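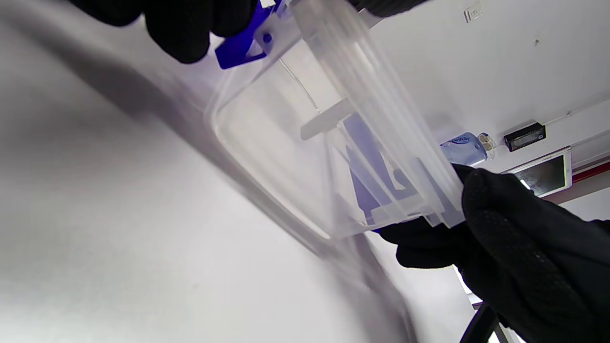 Can the Vatirar really keep hold of thin, see-through plastic without crushing it? A customer at Beaulieu put that to us in May, and we've been happily throwing tubs, trays and lids at it ever since.

Vatirar hand-held gripper, two-finger, with camera
Item 1579
Updated November 6, 2025

The Vatirar is a gripper you carry in your hand. You squeeze the handle, the fingers close, and the camera on the tool records the whole job from the gripper's side of things. It weighs 437 grams with the standard fingers on, and after a long afternoon of trials we still wanted to keep going!

We tried it next to the Cellard C2, which we also stock and still like a lot. The Cellard closes harder and is the better pick for metal parts and full bottles. On clear plastic, though, the Vatirar won us over. Its soft pads bend a little before the grip firms up, so a thin wall flexes and springs back (the Cellard left a crease in two of our lids). It's also easier to sneak in under a rim.

The camera surprised us too. Clear boxes are hard on any camera: bright rooms, white ceilings, edges that come out as a few gray lines. Colored parts such as blue clips and inserts help a great deal, and so do black gloves when you're handling the piece by hand between grips. Lock the exposure before you start. We left it on auto for the first set and had to do the whole lot over.

Specs
Opening: 90 mm
Weight: 437 g
Finger pads: soft, replaceable, sold in pairs
Battery: swappable, charger included
Pad life: 3000 grips on smooth plastic, less on ribbed or molded edges

In the box
Gripper with camera, one pair of pads, wrist strap, charger, hex key, carry pouch

Works with
Pastetti arm mount (sold separately). The same fingers go straight onto the arm, so you can test a grip by hand in the morning and run it on the arm after lunch. The older Pastetti mount needs the adapter ring.

Still on our list: wet containers, and the long pads, which should reach us with the next delivery. Results will be added to this page.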